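This site uses cookies to remember your language and region. Accept all | Manage choices

Lilus Countertop Water Filter
Section 5: Installing and Changing the Cartridge

Read this section through before you start. You do not need to shut off the water supply to the house, but the kitchen tap must be fully closed.

What you need

The new cartridge, still sealed in its wrapper
The gray strap wrench from the accessory bag
A dish towel
A bowl or pitcher that holds at least 2 quarts
A permanent marker

The standard cartridge is model 907. Older Lilus units sold through Putevley stores used a shorter cartridge with a white end cap. The short cartridge will drop into the current housing, but it does not seal at the top, and water will pass around it unfiltered. Check the number printed on the wrapper before you open it.

5.1 Removing the old cartridge

1. Close the tap. Turn the diverter lever on the faucet adapter so that it points straight down.

2. Press the red button on top of the housing to release pressure. A short hiss and a few drops of water are normal. Hold the button until the hiss stops.

CAUTION: Do not loosen the housing while it is under pressure. If the button springs back hard or water keeps coming out, the tap is not fully closed.

3. Set the housing on the folded dish towel. Hold the base with one hand and turn the upper shell counterclockwise. Most people can do this by hand. If it will not move, loop the strap wrench around the ribbed band and pull slowly.

4. Lift the shell straight up and pour the water left in it into the bowl. It may be cloudy or have dark specks in it. Pour it down the drain.

5. Pull the old cartridge up and out. It will be heavier than the new one. Put it in the household trash. The plastic core cannot be recycled at the curb in most towns.

5.2 Cleaning the housing

6. Wash the shell and base with warm water and a drop of mild dish soap. Use a soft cloth. Rinse until you cannot feel any soap on the inside wall.

NOTE: Do not put any part of the housing in a dishwasher. Water above 100°F will warp the shell, and a warped shell will not close squarely on the base. The warranty does not cover this.

7. Take the large O-ring out of its groove with your fingers. A knife or screwdriver will nick it. Wipe it clean and look for flat spots or cracks. Wipe the groove too — grit in the groove is the usual cause of a slow leak.

8. Smear a thin film of the supplied silicone grease on the O-ring and press it back into place all the way around. Do not use petroleum jelly or cooking oil. Both make the rubber swell.

5.3 Fitting the new cartridge

9. Wash your hands. Open the wrapper at the notched end and slide the cartridge out by its end caps. Try not to touch the white outer layer.

10. Write the month on the top cap with the marker, for example "May." The ink will not reach the water.

11. Push the cartridge down onto the post in the center of the base until it stops. It should stand upright without being held.

12. Lower the shell over the cartridge and turn it clockwise by hand. Stop when the arrow on the shell lines up with the arrow on the base. Do not use the strap wrench to tighten.

5.4 Flushing

13. Put the outlet spout over the sink. Open the cold tap halfway and turn the diverter lever toward the hose.

14. Let the water run for 5 minutes. It will be gray at first from loose carbon dust. The dust is harmless, but do not drink this water or use it in an aquarium.

15. Close the tap, wait 2 minutes, then open it again and look around the seam between shell and base. If you see a bead of water, release the pressure, open the housing and repeat steps 7, 8 and 12.

CAUTION: Never run hot water through the filter. Hot water can release material the carbon has already trapped.

5.5 When to change the cartridge

Change the cartridge every 5 months, or sooner if the flow drops by half or the taste of chlorine comes back. In homes with well water the flow will usually drop first. A Cendport sediment screen fitted ahead of the hose will slow this down, and it can be rinsed and used again.

If the filter has not been used for more than 2 days, run it for a minute before drinking. After a longer absence, such as a vacation, fit a new cartridge.

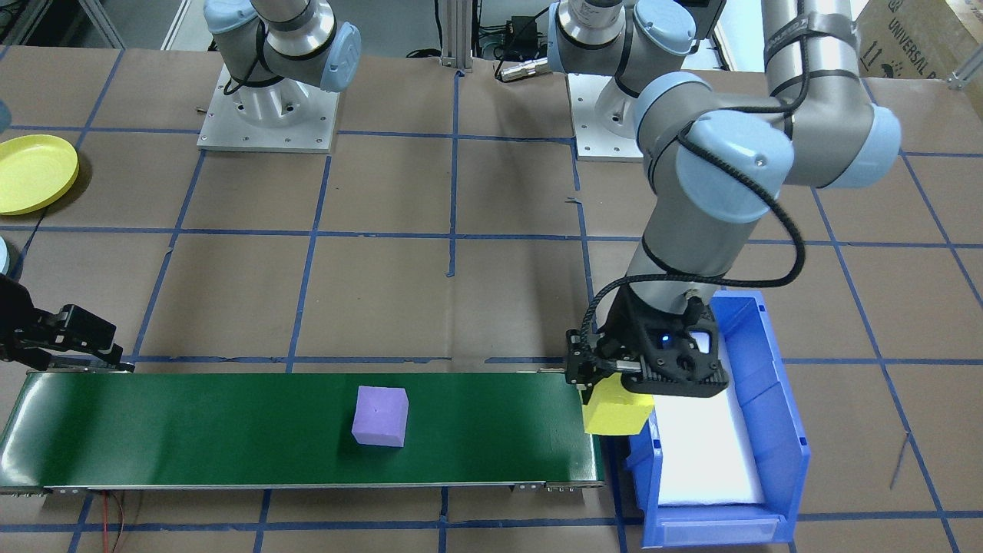

Wing-sze Tang writes that she got a slow drip at the seam after every change until she began greasing the groove as well as the ring, and asks that step 8 say so. Either way is fine, provided the film stays thin. Extra grease squeezes out when the shell is tightened and will collect dust.

5.6 Ordering parts

Cartridges, O-rings and grease are sold singly or as a yearly pack by Wattanapong Home Supply. Give the model number from the label under the base. The strap wrench is not sold separately, but a rubber jar opener works just as well.

Keep spare cartridges sealed and store them indoors. A cartridge that has frozen should be thrown out even if it looks sound.

Section 6 covers faucet adapters and hose replacement.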